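Can a machine do it yet? Questions we get about chores and robots

This page collects the questions that come in most often through the Undent contact form. It is kept up by Teodora Kadrić and was last gone over in March. We cover work in homes, small shops and stockrooms. Large factories are a different subject and we leave them alone.

Can a robot handle plastic shopping bags?

Slowly, and with plenty of misses. A thin bag has no fixed shape, it clings to itself, and the handles can end up anywhere. Two arms help a lot, as one gripper can hold the plastic while the other looks for an edge.

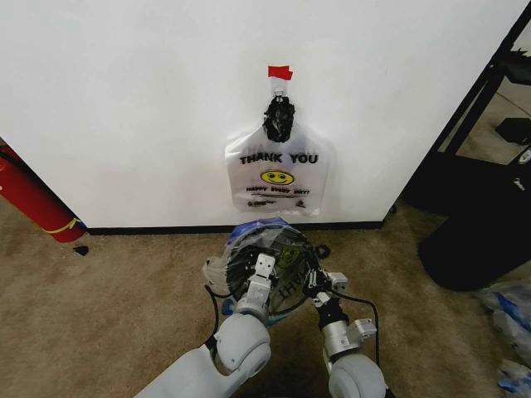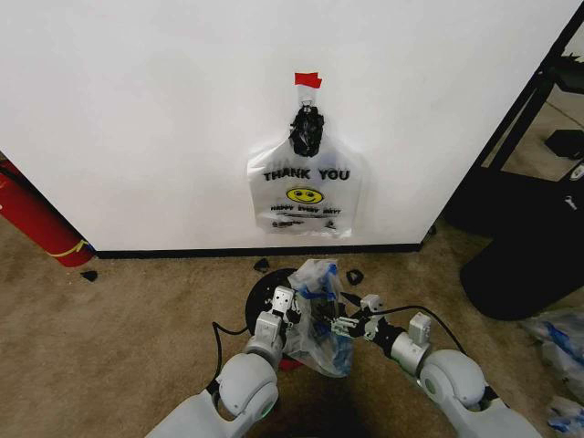
Both pictures show two white arms with a bag between the grippers, and a "THANK YOU" bag hanging on the wall.

Why are bags harder than boxes?

A box stays where it was put. A camera can find its corners, and the software can plan a grip from there. A bag changes shape every time it is touched, so the plan is out of date as soon as the fingers close. Clear plastic adds to the trouble because the camera sees the floor or the table through it. Printed bags are somewhat easier, though the print folds along with the plastic and can end up upside down or hidden.

What can I buy for my home today?

Robot vacuums and robot mowers. Both have been on sale for years and both do a fair job on a flat surface with few obstacles. Some vacuums now mop as well. Window cleaning machines exist, but you have to move most of them from pane to pane yourself. A general helper that picks up, folds and puts away is not something we would tell a household to spend money on yet.

What about folding laundry?

Towels, yes, in a lab or on a good day in a laundry. Shirts are slower. Fitted sheets and socks turned inside out are still a problem. Ask any seller how long one item takes and what happens when the machine drops it. If a person has to come over and start it again, count that person's time too.

Can a robot restock shelves in a small shop?

Boxes and cans on a straight shelf can be done. Bagged goods, loose produce and anything that hangs from a peg are much harder. Dresitz, a hardware shop in Galtport, kept a log of a shelf-stocking trial on one aisle. The arm was given 1027 items to place and put 319 of them in the wrong spot or on the floor. Most of those were soft packs. The owners still use it for paint cans – and do the rest by hand.

Will it work while I'm out?

For vacuuming, usually. For anything with arms, plan on having someone in the building. Machines of this type often stop and wait when they lose their grip or can't tell what they are looking at. Some companies have a remote worker take over at that point. Ask whether that is the case, and whether that worker can see into your rooms.

How much space does a two-armed machine need?

More than the spec sheet says. The arms swing out at the elbows, and cables that run outside the arms need room to move. We suggest keeping 60 inches clear in front of it.

Which chore should a shop try first?

One that is dull, repeated all day and done with the same few objects. The Stojanovska bakery started with moving empty trays from a rack to a washer and stayed with that job for 3 months before adding another.

Can I see one working?

Yes. We run an open floor in Galtport on Saturday mornings. Bring an item from your own shop or kitchen if you want to see how a gripper copes with it – soft and awkward things are welcome. Please leave glass at home.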